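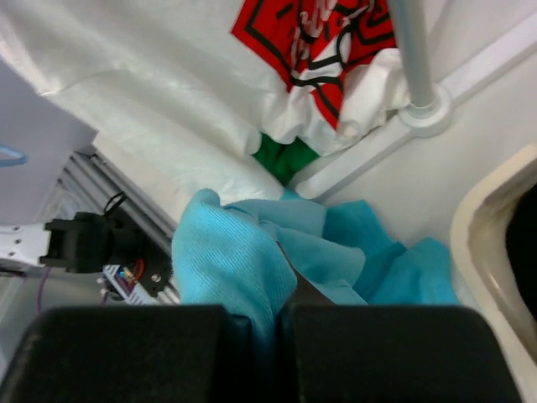 Vallomar opens a free laundry folding night at Sukside

8 September 2020

I'm Titilayo Ogbonna, and I run the little home-help shop called Vallomar. I'm very happy to say that our folding nights are starting up at Sukside, and you're invited – bring your clean laundry with you!

I got the idea back in March, when my own pile had taken over the armchair and I was pulling shirts out of it every morning. Adalberto Holanda from the shop next door told me his looked just the same. So we put our two piles on one big table, made some tea and got through the lot while we talked. It was the nicest evening I'd had in weeks, and I went home with a bag of clothes I could just put away.

You know the kind of heap I mean. A crumpled turquoise towel, something white with a big red and black print, a bit of green peeking out from in between. We start by sorting: towels to one side, shirts to the other, and anything small goes in the middle until the end (socks, mostly). Then we fold the towels first, which go fast and clear a lot of space. For printed shirts I like to fold the sleeves back and leave the print facing up, so you can find the one you want in the drawer. Lucimara Batista rolls hers and will happily argue with me over it – come and pick a side.

Each session lasts 2 hours and costs nothing. There's room to spread out, and we'll have spare baskets if you'd like to borrow one. Please bring things washed and fully dry, as we don't have machines at Sukside. Kids are welcome too, and mine are pretty good at matching socks when there are cookies around.

You don't need to sign up, but if you're coming with a really big load, let Mawuli Odoi at the Vallomar counter know and he'll save you a table. He also has the list of session times.

Contact: Mawuli Odoi, Vallomar front counter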